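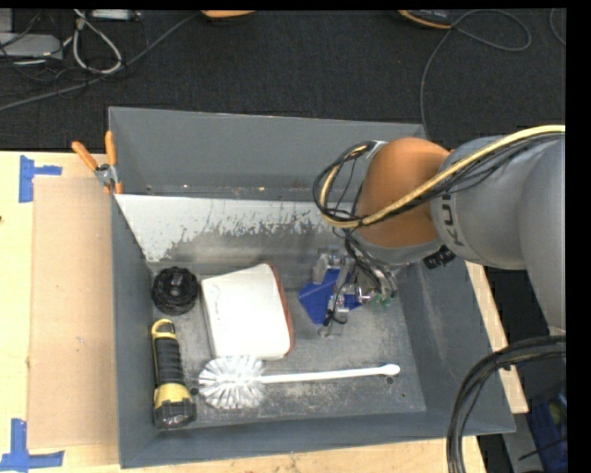
Robot arm over a gray bin of tools and household bits.

Trisonden watch update: what we know so far

Quick one this week, lots to get through. Trisonden has finally put a date on the Inga 3 firmware — it goes out in stages from Fri 26 November, Drarivden stores first, everyone else after. No word on how long "after" is. We asked. Twice.

The big thing is the new sleep mode. On the old firmware the heart sensor stayed on all night whether you wanted it or not, and you woke up to a half dead watch. Now you can set it to check in every few minutes instead. Britt-Marie Lie has had the beta on her wrist for a couple weeks and she's getting a full extra day out of a charge. Mine is an older unit with a tired battery, so less. Still better than it was in May.

Also in there: offline maps (small area only, don't plan a hiking trip on it), bigger text in messages, and a fix for the alarm that went off an hour late when you crossed a time zone. That last one cost Ottar Torvik a ferry.

Not in there: payments. Jörg Brandes on the product side told us it's "still being worked on", same thing he said in the spring. Wouldn't hold your breath.

Size of the download is 591 MB, so do it on wifi. You need 37 percent battery or it refuses to start — odd number but thats what the screen says. Leave the watch on the charger and leave the phone next to it. Arvid Tangen walked off to make lunch with his phone in his pocket and had to start over from zero.

If you use a third party strap app or any of the Kundum watch faces, back up your layouts first. The beta wiped mine. Settings, then Faces, then Export. Tyra Tangen got hers back by re-pairing but it took her most of an evening and she wasn't happy about it.

Prices. The Inga 3 itself drops to 126 at Drarivden while stock lasts, black and sand only. The green one is gone and isnt coming back as far as we can tell. No change on the smaller model.

Reader mail about the charging puck that gets warm: we have a bunch of these now, thank you, please keep sending. Include the serial from the bottom of the puck, not the one on the watch. More on that next issue, along with the long strap test — it got bumped again, sorry.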